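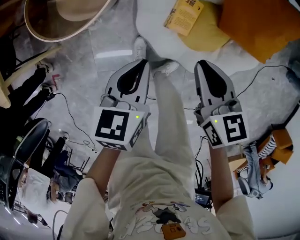 タイルの床「Ernar」は、表面がなめらかで、毎日の掃除は軽い道具で足ります。ただし、光が床に映りますので、拭いた後の筋や、コードを引きずった跡が、木の床よりも目につきます。写真のような灰色の大理石柄では、もともと明るい筋の模様がありますから、汚れと模様を見まちがえることがあります。黒いコードが床の上を曲がって通っている所も写っていますが、このようなコードは、本章の後半にある方法で、壁の方へ寄せるか、カバーの中に入れてください。本章では、引き渡しの後の最初の掃除、毎日の掃除、コードの通し方、しみの取り方の順に説明します。

# 第3章 床を使う前に、使いながら

Fustbridge 住まいの手引き（タイル床の部屋用）
改訂：2020年7月20日

## 3.1 用意するもの

次のものを、作業を始める前に手の届く所に置いてください。洗剤とカバーは、部屋の引き渡しの時に箱に入れてお渡ししています。

- 中性の床用洗剤「Billiteo」
- 平らなモップ（布を取りかえられる形のもの）
- 乾いた柔らかい布
- バケツ
- コードカバー「Quaye」と、付属の両面テープ
- 巻き尺
- 鉛筆（カバーを切る位置に印をつけるため）
- 細かい歯ののこぎり

布は、白い色か、色が落ちないことを確かめたものにします。新しい色つきのタオルは、一度洗濯してから使ってください。金属のたわし、研磨剤の入ったスポンジ、砂のついた古いぞうきんは使わないでください。

> **注意**
> 酸性の洗剤（トイレ用、水あか用など）を目地につけないでください。目地が白く粉のようになり、元にもどりません。万一ついた時は、すぐに多くの水で拭き、布をかえて、もう一度水で拭きます。

## 3.2 最初の掃除

引き渡しの後、家具を入れる前に一回行います。家具を先に入れた場合は、動かせるものだけを動かして行い、残りの部分は、次に家具を動かす時に行ってください。

1. 窓を開けます。雨の日は換気扇でもかまいません。
2. 柔らかいほうきか、掃除機で、砂と細かいごみを取ります。掃除機は、ブラシのついた床用の吸い口を使います。
3. 部屋の角と、幅木の下を、乾いた布で拭きます。工事の白い粉は、この場所に残りやすいです。
4. バケツに水を5リットル入れ、Billiteoをふたの線まで一杯入れます。水を先に入れ、洗剤を後に入れます。
5. モップの布をぬらし、水が落ちなくなるまで、よくしぼります。
6. 部屋の奥から入り口の方へ、後ろに下がりながら拭きます。モップは、同じ向きに動かします。
7. 水がにごったら、取りかえます。
8. きれいな水で布を洗い、同じ道順でもう一度拭きます。
9. 乾いた布で、水を取ります。
10. 床が完全に乾くまで、入らないでください。

手順9を省いた場合、乾いた後に白い輪のような跡が出ることがあります。その時は、手順8と手順9だけをもう一度行えば消えます。洗剤を足す必要はありません。

> **注意**
> ぬれたタイルの上は、大変すべります。作業の間は、底にゴムのついた靴をはき、靴下だけで歩かないでください。お子様と動物は、別の部屋にいるようにしてください。

### 跡と模様の見分け方

大理石柄のタイルには、明るい筋と暗い部分が、もともと印刷されています。お客様から「拭いても取れない線がある」というご相談をよくいただきますが、多くは模様です。次のように調べてください。

1. 部屋の照明を一つだけつけるか、窓の光だけにします。
2. 気になる線を、低い位置から、斜めに見ます。
3. 見る向きを変えても線の色が変わらず、表面の光り方が周りと同じ時は、模様です。
4. 線のところだけ光り方が弱い時、または、つやが強い時は、汚れか、洗剤の残りです。
5. ぬらした布で線の端を軽くこすります。端の形が変わったら、汚れです。3.5の表に進んでください。

照明の光が床に映っている部分は、白いしみに見えることがあります。自分が少し横に動いてみて、白い部分も一緒に動くなら、それは光です。

## 3.3 毎日の掃除

毎日の掃除には、洗剤は必要ありません。乾いたモップで、目に見えるごみを集めるだけで十分です。台所に近い部分と入り口は、人がよく歩きますので、夕方に水拭きをすることをおすすめします。

1. 床の上の小さいもの（かばん、スリッパ、ごみ箱など）を上げます。
2. コードがある場合は、手で持ち上げて、いすの背などに仮にかけます。プラグの部分を引っぱらないでください。
3. 乾いたモップを、壁にそって一周させます。
4. 部屋の中の部分を、端から順に拭きます。
5. 集めたごみを取り、モップの布を外でふるいます。
6. コードを元の位置にもどします。

外の靴で入る部屋では、入り口にマットを敷いてください。靴底の小さい石は、タイルのつやを少しずつ弱くします。白い底の運動靴は、床に黒い跡をつけにくいですが、底の溝に石が入っていないかどうかは、ほかの靴と同じように見てください。

マットの裏がゴムの場合は、ときどきめくって、下を乾かします。ゴムの色がタイルの目地に移ることがあります。特に、黒いゴムと明るい色の目地の組み合わせには気をつけてください。移った色は、洗剤で薄くなりますが、完全には取れない場合があります。

### いすと机の脚

いすの脚には、フェルトを貼ってください。フェルトは消耗品です。つぶれて固くなったもの、砂がついたものは、はがして新しいものを貼ります。貼る前に、脚の底を乾いた布で拭き、古いのりを取ります。

キャスターのついたいすは、そのままでも使えますが、車輪に糸くずや髪の毛が巻きつくと、回らずにすべって、床に細い線をつけます。月の初めに、いすを横にして車輪を見てください。

重い家具を動かす時は、必ず二人以上で持ち上げます。押して動かすことはしないでください。どうしても持ち上げられない時は、厚い毛布を折って脚の下に入れ、毛布を引いて動かします。この時、毛布の下に砂がないことを、先に確かめます。

## 3.4 床の上のコードの通し方

タイルの床では、コードが固定されず、足が当たると動きます。色の黒いコードは灰色の床でよく見えますが、見えることと、つまずかないことは、同じではありません。人が通る所にコードを置いたまま、夜に照明を消して歩かないでください。

### 3.4.1 道順を決める

1. 使う機器と、壁のコンセントの位置を確かめます。
2. 壁にそって通す道順を、最初に考えます。遠回りになっても、こちらを選んでください。
3. 壁にそって通せない場合は、人が通る所を、まっすぐに、一番短く横切る道順にします。斜めに横切ること、輪を作ることは避けます。
4. 巻き尺で長さを測ります。
5. 測った長さに、機器を少し動かすためのゆとりとして、10センチを足します。
6. 長すぎるコードは、余りを机の下か、家具の後ろでまとめます。電気を使っている間は、きつく巻いて束ねないでください。

延長コードに延長コードをつなぐことはしないでください。長さが足りない時は、長いもの一本に取りかえます。

### 3.4.2 カバー「Quaye」を貼る

Quayeは、下の台と上のふたの二つの部分でできています。台を床に貼り、コードを入れて、ふたをします。台の幅は34ミリメートルです。中に入るコードは3本までです。太いコードは、本数が少なくても、ふたが閉まらないことがあります。

1. 貼る場所をBilliteoで拭き、次に水で拭き、乾かします。
2. コードの道順にそって台を置き、切る位置に鉛筆で印をつけます。
3. 台とふたを、重ねたまま切ります。別々に切ると、長さが合わないことがあります。
4. 切った所のばりを、紙やすりで取ります。この作業はタイルの上でしないでください。粉が床に傷をつけます。新聞紙を広げても、紙の下に粉が入ることがありますので、外か、別の部屋で行います。
5. 両面テープを台の裏に貼ります。テープの紙は、まだ取りません。
6. 台を床に置いて、位置をもう一度確かめます。台の端が、目地の真上に来ないようにします。
7. 紙を端から少しずつ取りながら、台を床に押しつけます。
8. 台の全体を、手のひらの体重で押します。
9. コードを台の溝に入れます。コードをねじらないでください。
10. ふたを、片方の端から順に押して閉めます。音がするまで押してください。

テープの力は、貼ってから一晩おくと安定します。貼った日は、カバーの上を台車が通らないようにしてください。

> **注意**
> コードをカーペットやマットの下に通さないでください。踏まれて中の線が切れても、外から見ることができず、熱くなって火事になるおそれがあります。

> **注意**
> ふたが閉まらない時に、上から踏んで閉めないでください。コードの皮が破れます。コードを一度出して、本数を減らします。

### 3.4.3 短い時間だけコードを出す場合

掃除機、扇風機、撮影や作業の道具など、その日だけ使うもののためにカバーを貼る必要はありません。次のことを守ってください。

- 使う人と、部屋にいる人に、コードの位置を知らせます。
- 入り口とドアの下を通しません。ドアにはさまれたコードは、その後は使わないでください。
- 床に座って作業をする時は、足と膝の下にコードが入らないようにします。
- 両手に物を持って立ち上がる時は、先に足もとを見ます。
- 使い終わったら、プラグを持って抜き、ゆるく巻いて、床から上げます。

布のテープでコードを床にとめる場合は、のりが残りにくい種類を選び、その日のうちにはがしてください。はがす時は、床に近い低い角度で、ゆっくり引きます。残ったのりは、3.5の表の方法で取ります。

### 3.4.4 カバーをはがす

模様替えの時は、次のようにはがします。同じテープをもう一度使うことはできません。

1. すべてのプラグを抜きます。
2. ふたを、端から指で持ち上げて外します。
3. コードを出します。
4. ドライヤーの弱い温風を、台の端に当てます。
5. 温かくなった所に、プラスチックのへらを入れ、少しずつ進めます。金属のへら、ドライバーは使いません。
6. 残ったテープを、指で丸めながら取ります。
7. Billiteoを薄めた水で拭き、水拭きをして、乾かします。

カバーがあった所は、周りより色が明るく見えることがあります。多くの場合、タイルの色が変わったためではなく、周りに薄い汚れの膜があるためです。部屋全体に3.2の掃除を行うと、差は目立たなくなります。

## 3.5 汚れの種類と取り方

強い方法から始めないでください。水で取れるか、まず試します。水で取れない時だけ、表の方法を使います。

| 汚れ | 方法 | してはいけないこと |
|---|---|---|
| 靴底の黒い跡 | 白い消しゴムで軽くこすり、かすを取ってから水拭き | 研磨剤でこする |
| お茶、コーヒー | 紙で吸わせ、薄めたBilliteoで拭く | 広げるように拭く |
| 油 | 紙で吸わせ、ぬるま湯に薄めたBilliteoで拭く | 水だけで広く拭く |
| テープののり | ぬるま湯の布をのせて柔らかくし、プラスチックのへらで取る | 刃物で取る |
| ろうそくのろう | 固まるまで待ち、プラスチックのへらで取る | 熱いうちに拭く |
| インク | 薄めたBilliteoの布を軽く当て、布の面をかえながら取る | 強くこする |
| 目地の黒ずみ | 柔らかい歯ブラシと薄めたBilliteo | 酸性の洗剤、金属のブラシ |

目地は、タイルよりも水を吸います。色の濃い飲み物をこぼした時は、目地の上を先に紙で押さえてください。

> **注意**
> Billiteoをほかの洗剤と混ぜないでください。手の皮ふが弱い方は、薄めた場合でも手袋を使ってください。目に入った時は、こすらずに水で洗い、医師に相談してください。

## 3.6 一年の手入れ

5月に、家具を動かして、3.2の掃除をもう一度行うことをおすすめします。暖房を使わなくなり、窓を長く開けられる季節ですので、床も目地もよく乾きます。この時に、次の点も見てください。

- タイルの角に、欠けやひびがないか
- 軽くたたいた時に、周りと違う、高い軽い音のするタイルがないか
- 目地に、指で押してくずれる所がないか
- Quayeの台の端が浮いていないか
- コードの皮に、つぶれ、ひび、固くなった所がないか
- プラグの根元が熱で茶色になっていないか

タイルの欠けが小さい時も、靴下が引っかかるようでしたら、紙のテープを仮に貼り、Fustbridgeの窓口へ連絡してください。お部屋の番号と、欠けの場所がわかる絵か写真をいっしょに送っていただくと、交換用のErnarの色と模様を先に確認できます。模様は一枚ごとに違いますので、交換した後の筋が、となりのタイルの筋とつながらないことがあります。ご了承ください。

コードかプラグに異常がある時は、修理を試みず、使うことをやめてください。コンセント側の異常（ぐらつき、こげたにおい）の場合は、分電盤でその部屋のブレーカーを切り、それから窓口へ連絡します。分電盤の位置は、第1章の図にあります。

**ワックスについて**
Ernarには、ワックスを塗らないでください。塗った場合、表面に膜が残り、歩いた跡が白く見えます。前に住んでいた方がワックスを塗った部屋では、はがす作業を専門の業者に頼む必要があります。費用の扱いは、第7章をご覧ください。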